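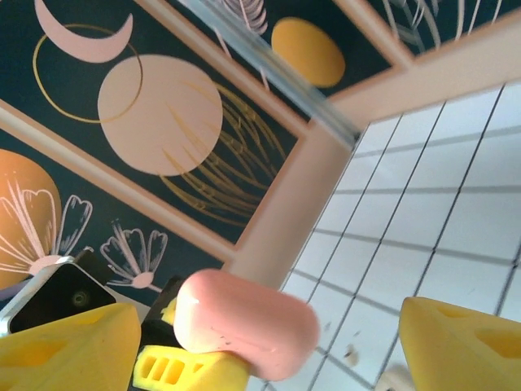

Figure 7. Teal wall panels with peach-colored wooden strips between them. Photo: Getsemaní Barrera.

3.2 Moons, flowers and feathers

The Stotholm rooms gave us our richest material, and the teal panels (Figure 7) are a delight to study. On the largest, a pale pink crescent moon is overlapped by a thin gold ring, with a large pink circle beneath it and fine gold lines fanning out from the circle like feathers. The neighboring panel sets a big outlined flower over an orange circle - a much louder pairing, and one we came to love.

Of the 19 households we visited in May, more than 15 had chosen at least one design with a moon in it. Ackroyd found the same fondness in the Grenia survey but put it down to price. Our interviews point elsewhere. People talked about evenings, about sleep, about a grandmother's curtains. Several had picked the moon first and then chosen the wall color to suit it, an order of decisions that the Skito catalog study does not consider.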